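Workshop tips from the Ellwood robotics club

Turntable and pick-up practice

Use a plain cloth on the bench and hang a second one behind it. Small parts are easier to find on one colour, and the arm's camera copes better too. Iron the bench cloth if you have the time. We rarely do.

Wire the turntable before you clamp anything down. Keep the battery holder and the board where you can reach them without leaning over the arm. Take one cell out at the end of each session.

Leave slack in the thin wires. Taipe lost a whole afternoon in April to a lead pulled tight by the disc, and the joint had to be soldered again.
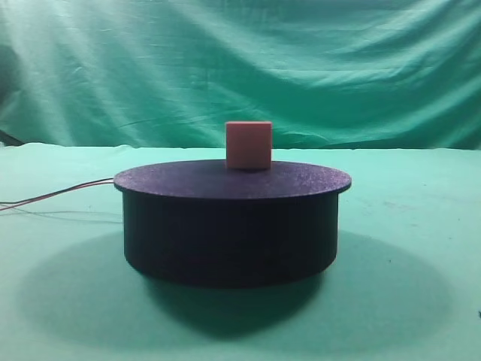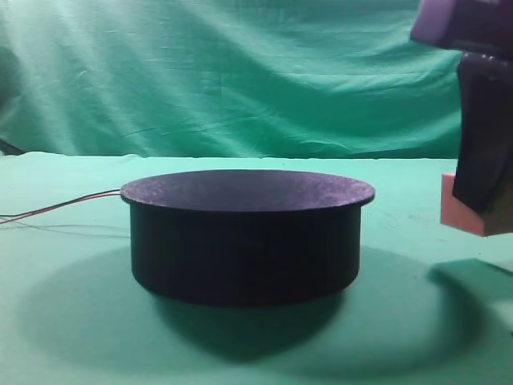
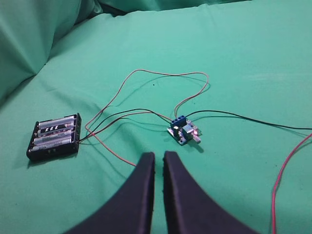 Green cloth for all three, and the battery holder with its four AA cells is in the last one.

Start with a foam or printed cube, and put it in the middle of the disc first. Move it towards the rim once the arm can lift it 8 times running. Foam pads on the fingers want a wipe with a damp cloth, no soap.

Write the program number on the log sheet. Ours are 1536 for the still disc and 2158 for the turning one. Two people per bench is enough.

Comment from Foltach: We had trouble with the screw terminals working loose over a term. Twisting the strands and folding them back before doing up the screw cured it for us. We also keep a small screwdriver tied to the bench leg, as they wander off otherwise.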